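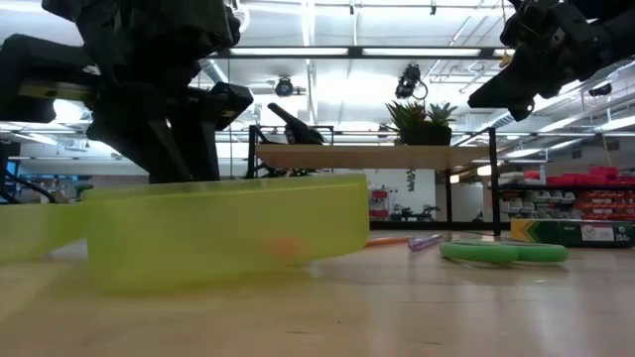 From: Lucienne Vidal
To: pindinby-shared-room
Date: 22 October 2019
Subject: Re: Re: the small stuff on the big table

Hi all, quick one before I run, sorry for the mess of a reply. Answering Graciela inline and then a list.

> Graciela Valdebenito wrote:
> I know we had this talk in August but the small stuff is
> creeping back. Pens, scissors, the ball, bits I can't even
> name. Do we want it in the see-through boxes or do we want
> it in a drawer where I never have to look at it?

Boxes. Drawer was a black hole last time, we bought scissors twice. With the yellow-green ones you can sort of see what's inside without opening anything, even if it's just a blob of color. An orange blob in there is the ball. Good enough for me.

> Also is there any rule about the little shelf at the back?
> I put the stapler up there and then felt bad about it.

Don't feel bad! Stapler on the shelf is fine, left end. Plant on the right end. That's the whole rule. Please nothing in between, because then the in between fills up and Walid starts parking mugs on it (hi Walid).

> And do we need to buy more boxes? Ranik has the flat kind
> in packs of 17, seems like a lot.

17 is way too many. What would we even put in them. Mustby used to do packs of 4, if they still have them get one pack and we're set untill next year. No lids you have to wrestle with please.

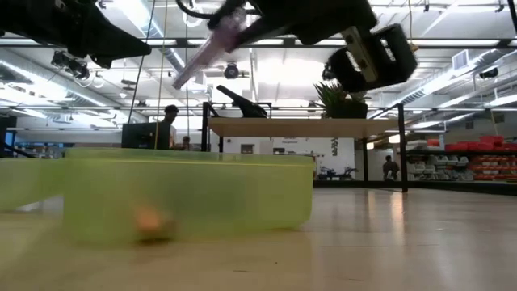 The plant is a different matter, I know some of you want it on the windowsill. I'd leave it. It got knocked off the sill once already and Ghassan spent his lunch picking dirt out of the radiator. On the shelf it is at least out of the way of elbows, and low enough that people remember to water it. A small splash, not a mugful.

> Last thing. Ghassan says tip everything out and start over.
> I say just put away what's there. Votes?

I'm with you, put away what's there. Tipping out is how we ended up with the floor covered and a meeting in ten minutes. Go one thing at a time, left to right, done.

OK so the list. This is how I've been doing it, shout if it's dumb:

1. Boxes on the table first, open, with some bare table left next to them. If you put them at the very edge they get pushed off, ask me how I know.

2. Ball goes in before anything else. It rolls. Once it's in a box it stays in a box and you can stop chasing it.

3. Then the long thin things, pens and the orange stick and so on. The box that folds open, the clamshell one, takes a pen fine if you lay it corner to corner. Straight across it can get stuck on the ridges when you close the lid and then you're pushing on it and something snaps. Lay it on the diagonal.

4. Green ring and the purple tube can go together in one of the wide boxes. No idea what set they belong to. If they're yours say so on the list, otherwise they live there now.

5. The green scissors last. Close the blades, handles toward you, and don't bury them under the rest. I cut my thumb in August digging for a pen, not doing it again.
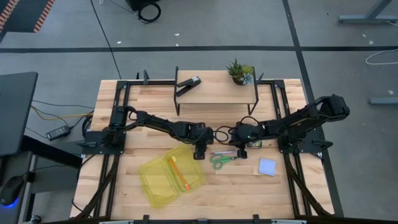 6. Anything with paper or cardboard around it (boxes, packets) does not go inside another box. Stand it at the side of the table and leave it. Somebody always tries to cram the dark green one in with the pens and the corner gets crushed.

7. Wipe the table. Dry cloth only on the wood, Mireille oiled it and it's still a bit sticky by the corners.

Whole thing takes me less than the kettle. If you only have time for two of these do 2 and 5.

Other bits while I'm at it. Nassar sent the invoice for the staples, we now have 3,000 of them, so nobody order staples. Really. They're under the sink becuase I had nowhere else. And the stapler does get left with its top not quite shut, which is fine by me, but if it jams pull the strip out first, don't bang it on the shelf.

Labels: Graciela you offered, yes please, but on the end of the box and not the lid. Lids wander. Masking tape and a pen is plenty, we don't need the label printer out.

Mireille, can you say if you're ok with the Mustby order or if it has to come out of the other budget? I can place it tonight once I hear from you.

Walid, your mugs. The kitchen. Thanks.

gotta go, train

Lucienne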